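Dear Retno Yusof and everyone at the Seseno Fund,

Thank you, as ever, for your patience with me and my long letters. The Hullmont overdose-prevention program has had a busy stretch since August, and I'm glad to say most of it is good news.

We set out to place 1,000 naloxone kits with families, bars and corner stores, and all 1,000 have gone out. The training evenings were fuller than I dared hope – 166 people came, many of them parents who had never talked about pills or heroin with anyone outside the house. We also helped 21 people into treatment through the Drusura clinic, and we still check in with most of them by phone.

The text-message line has been slower going. People do write in, mostly late at night, and our answers the next morning come too late for some of them. I would like to move part of the printing money over to evening staff hours, if you are comfortable with that, and I'll send a revised budget once I have your yes.
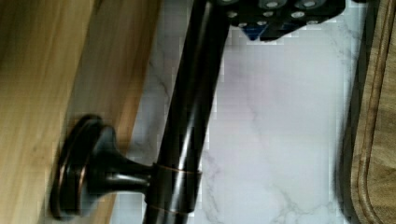
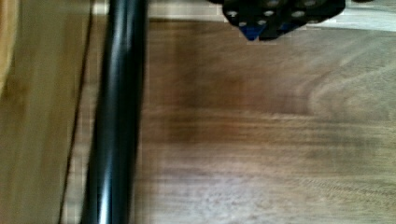 **Jana Grube**
Program Coordinator, Hullmont Overdose Prevention

Receipts for the kits and the room rental are in the second envelope. The sign-in sheets stay with us, as we promised the families, but you are very welcome to come by and look through the totals with me over coffee.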